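News from the Grindside packing hall

Jun 13, 2023

Since December we have had two robot arms at the end of line at Grindside, and many readers at our Bengate site have asked how it is going. I work on the line myself, so I will try to tell it from the side of the floor and not from the side of the office.

Before the arms, we took every small part from the tray by hand and put it in the box insert. One shift was 3,000 parts per person. The movement is light, but it is always the same movement, and by the afternoon my wrist knew it very well. Now the arms do this picking, and we do the checking, the changeovers and the odd orders which are too mixed for a program.

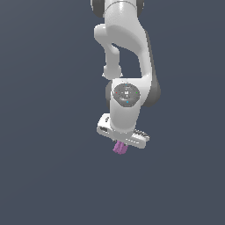
What changed the most for me is the training. Everybody on the line learned to set up a new pick in the simulator first, and only later at the real cell. I was nervous, because I am 61 and I never programmed anything except the heating at home. But the simulator is patient. You can turn the view as you like and look closely at how the jaws close on the part, like with the small purple piece hanging under the gripper, held at a slant. In my first week I saved many picks like this without asking myself if a slanted part will go in the insert. Now I look at the angle first. It is the same eye we used at the trays, so the old experience was not lost.

Not all is good. The hall is more quiet and we talk less, as we stand further apart now. The changeover for order type 802 still takes too long, and we have told this to the planners more than once. Also the pay grade for the new tasks is not decided yet – we expect an answer before the next newsletter.

The Honorato line will get its arm after the summer break. Colleagues from there are welcome to come and try the simulator with us during the late shift. Please write your name on the list beside the canteen door.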